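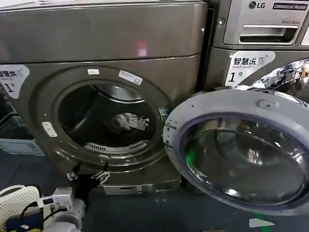 I've been arguing with Bhavana Poojary since February over a single line in a rulebook, and I'm still not done, so you get to hear it too.

The line is in the house rules we wrote for the Pina project, where robots practice ordinary chores: laundry, fetching drinks off a shelf, that sort of thing. It says, "A machine the robot is working on shall be treated as part of the robot." Bhavana hates it. She thinks it's too broad, and that a washer is a washer and already has its own safety labels and its own interlocks. I wrote it, so obviously I love it!

My side goes like this. A washer is designed around a person. A person sees the door swing, feels it bump a hip, notices a sleeve caught on the latch and stops. An arm with its gripper down inside a drum does whatever it was told to do until something tells it otherwise. So if the washer can be started from a phone (and plenty of the shared ones can), then somebody across the building can start a cycle on a machine with an arm in it. Yes, the door interlock should prevent that. I've also met door interlocks that were held down with a folded receipt, and so have you, probably.

What I want is boring. Remote start gets switched off before the arm goes anywhere near the drum, and the person running the session checks it personally. The door is opened all the way before the reach, never halfway. One person owns the stop button and doesn't also own the laptop. That last one caused the most grumbling of anything in the whole rulebook, and I'd still put it in bold if they let me.

Patricio Goicoechea, who has to schedule all these people, pointed out that my version has 12 checks before a single shirt moves. Fair enough. He timed it at 84 seconds, which is long if you do it before every run and nothing at all if you do it when the setup changes. We settled on the second one. I grumbled a bit myself.

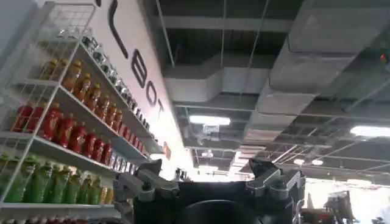 **Shelves, bottles and other people's arms**

Then there's the drinks shelf, which everybody assumes is the easy one. No motor, no water, no lock. Rows of bottles sorted by color, looking very cheerful. And yet I'd worry about a full wire shelf before I'd worry about most washers, because a shelf has no stop button. Catch the wrong edge with a finger and the weight goes wherever it likes.

The rulebook draft we borrowed from (Palaniappan, for those keeping track) had pages on grip force and one sentence on what the robot is gripping things *from*. One sentence! I'd like the shelf anchored, the heavy stuff kept low, and a strip of floor in front where people don't stand while an arm is moving. If two arms can reach the same space, they need one stop between them. Two buttons on two tables is how you end up with a person slapping the wrong one.

Bhavana's answer to all this is that rules pile up. She's right about that, and it's her best point. Brukeneo, the logging tool we use, has 971 entries marked "rule note" from our group, and I'd bet good money that most of them have been read once, by whoever typed them. A rule buried in there protects no one. If I had to pick between 100 sensible rules in a database and one page taped up at eye level, I'd take the page and go home early.

So we're rewriting. Pisix, who pay for the floor space, want the new version short enough to read standing up, and for once I agree with the people who pay for things.

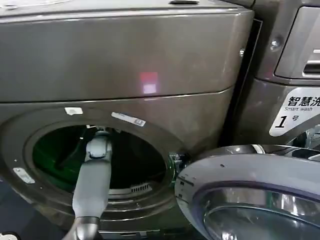 ## What I'd keep on the page

The treat-it-as-part-of-the-robot line stays, if I get my way. It covers the washer, the shelf, and whatever we drag in next month without asking me first. The stop button rule stays. The bit about remote start stays too, though Bhavana wants it reworded so that it names the app and the wall switch separately, and I've told her that's fine.

I'd drop the paragraph on what color the floor tape should be. I'd drop the glossary. I'd drop the sign-off sheet with four signatures, which mostly teaches people to sign things, and use one name and a time of day instead.

And I'd add something we never had: anybody can call a stop, including a visitor who's been in the building ten minutes, and they don't have to explain why until after the arm is parked. We lose a run now and then. I can live with that. Patricio says he can too, as long as I'm the one who fixes his schedule afterward, and I've said yes to that in writing.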